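Notes on re-laying the blue shelving bay at Lurthorpe. Mostly for whoever inherits it, partly because Javiera asked for the crate rules in writing. Numbered so you can reply to the right bit.

1/ The unit is bolt-free steel. Slotted uprights, shelves hang on clips, height set by which slot the clip goes in. It had been assembled at one end of the building and walked to the other, so the first job was checking every clip was fully down. Several on the back uprights were half engaged.

2/ Test for a half-engaged clip: push up on the shelf corner with the flat of your hand. If it moves at all, seat it with a rubber mallet from above. A steel hammer chips the paint, and then you have a rust point inside the slot where it can't be touched up.

3/ Slot pitch on ours is 32 mm. The old layout had the top shelf two slots higher, which looked generous and wasted the space. Crates go in threes at most, so the clearance should be three nested crates plus a hand. Anything above that gets filled with loose items that then fall behind.

4/ State of the bay when I came back after lunch. Top shelf holding one item, crates underneath.

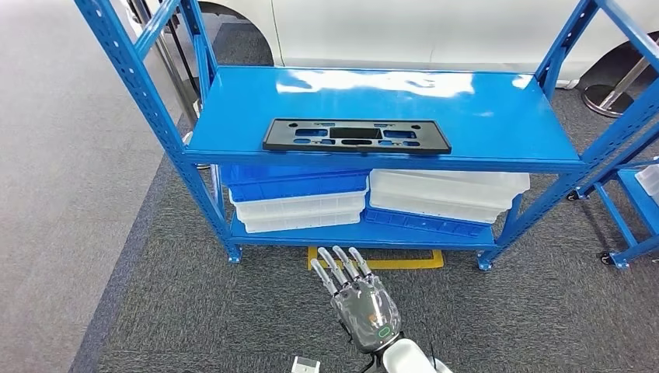
Blue bay, crates under, black cutout panel still waiting for a home.

5/ On the crates. The left stack has blue over white, the right has white over blue. Both orders existed before I touched it, and people had opinions about each. The rule from now on is by contents: blue is parts in use, white is spares and returns. Blue goes on top.

6/ So the right stack is wrong under the new rule and needs inverting. It also sits askew, with the white rims a little past the front edge of the shelf, and the top one has a tilt on it. A tilt in a nested stack nearly always has one of two causes: something standing proud of the rim in the crate below, or a rim that isn't seated in its step.

7/ To find out which, lift the top crate straight up and set it down again. If the tilt comes back the same way, look for the high item. If it goes away, it was seating. Don't press down on a tilted stack. The corner posts take load, the side walls don't.

8/ Overhang limit is zero. I know a bit of rim past the edge does no harm by itself. It does harm when someone pulls the neighboring stack and catches it.

9/ The panel: flat black plastic, angled corners, big rectangular opening in the middle with smaller rectangles and slots either side, and small round mounting holes near the ends. Renato Quiroga thinks it's a front plate from the Trotska order. I measured it against the drawing and the hole spacing matches on one end only. Undecided.

10/ Where it goes meanwhile: flat, on the top shelf, away from the front edge (it is near the front edge now, which I'll fix). Thin panels stored upright against a post take a bow over a few months, and a panel with a large center opening has very little to resist it. Flat and unloaded. Do not put a crate on it.

11/ The top shelf is glossy. Gloss steel and smooth plastic have almost no friction between them, so a panel will travel if the unit is bumped. A strip of drawer liner is enough. Cut it 16 mm inside the panel outline so it doesn't collect dust at the border.

12/ The finish also throws the ceiling lights back at you in long white streaks along the rear half of the shelf. A clear label stuck there can't be read from standing height. Labels go on the front lip, matte stock, black text. I tried the gloss ones from the Illero pack and took them all off again.

13/ Floor. The yellow tape rectangle on the carpet runs under the front of the shelf. It stays. Treat it as keep-clear: no crates parked in it, no boxes "for a minute." If the unit gets moved, the tape gets lifted and re-laid to match. Two outlines for one bay is worse than having none.

14/ Tape on carpet: it holds to the pile and does nothing for the backing, so corners lift first. Cut the corners square and overlap them by a full tape width. Vacuum before laying, press with a roller, leave it overnight before anyone drags anything over it.

15/ Feet on carpet. Small steel feet sink at different rates depending on load, and the frame racks a little as they do. Put a level on the top shelf the day you load it, and again after a week. I had up to 4 mm difference front to back on the last unit we moved. A thin plate under each foot fixes it. Folded cardboard fixes it for a month.

16/ Different subject, same afternoon: dark glossy surfaces. Black with a high shine shows you white highlights across the middle and very little else. Seams, folds and raised bands only read from close up, and shadowed parts beside them don't read at all. If you're inspecting one, change the angle of the light before you decide a line is a crack.
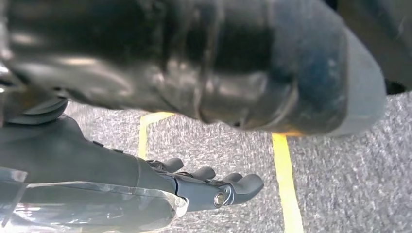

17/ Cleaning, for the same kind of surface. Dry microfiber first to lift grit, then barely damp, then dry again. Work along ridges, never across them. No paper towels; the scratches are fine enough to miss until the light is low and then they are the only thing you see.

18/ Clear plastic wrap creases as soon as it goes round anything that isn't a plain tube, and each crease gives you another bright edge. Fine as cover. If you need to read a label through it, put the label on the outside.

19/ Inventory. The sheet for this bay had 67 lines and a good share of them were duplicates under two spellings. I merged those. One line per crate now, contents listed inside the line, crate color in its own column so you can sort by it. Javiera Valdebenito has edit rights, everybody else comments.

20/ The crates marked for Lagos are not in this bay and never were. The sheet said otherwise. Corrected.

21/ Still open: invert the right stack, liner under the panel, identify the panel, front lip labels, level check next week.

22/ If you know what takes a black plate with round holes near both ends and a large rectangular window, reply with the hole spacing in mm. Photos of similar-looking ones are less useful.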